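To: Emil Eberhard, Collection Floor, Bretlow Works
From: Office of Demonstration Records, Witudell
Date: 02/05/2024
Re: Session 16, household objects, metal and reflective

Dear Mr. Eberhard,

The Office has received your request to close Session 16 before its allotted demonstrations are complete. The request is declined. Your floor was assigned 80 demonstrations and has submitted 60. The remainder are expected under the terms that govern all collection at Bretlow.

The Office has also read the remarks you entered in the field marked Operator Condition. That field is intended for fatigue, eye strain and injury. It is not intended for statements such as "I have begun to set things down gently at home as well."

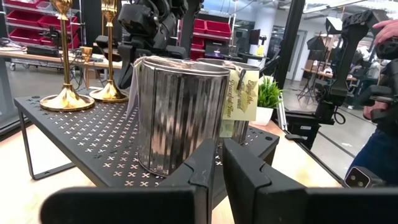
Exhibit A. Wrist view, Session 16. Buckets, candle holders, plant and black shelf.

The Office draws your attention to the tag on the rear bucket. In 13 of your demonstrations the arm approaches this tag, stops, and remains still for up to a minute before continuing. No instruction calls for a pause. When asked, you replied that you were reading it. You have read it before, Mr. Eberhard. The wording does not change between demonstrations.

Ordinarily these records would be struck. A learning system copies what it is given, and the Schwaiger model has been given your pauses along with everything else. On Monday it was tested at Farau with a plain bucket and no tag. It reached forward, stopped, and waited. The engineers checked the joints and the power supply and found no fault. One of them sat down beside the table — she did not record why — and stayed until it moved again.

The Office has no category for this result. Until one is approved, the 13 records will be kept, and you are asked to complete the remaining demonstrations in your usual manner.

Please leave the tag where it is.

Office of Demonstration Records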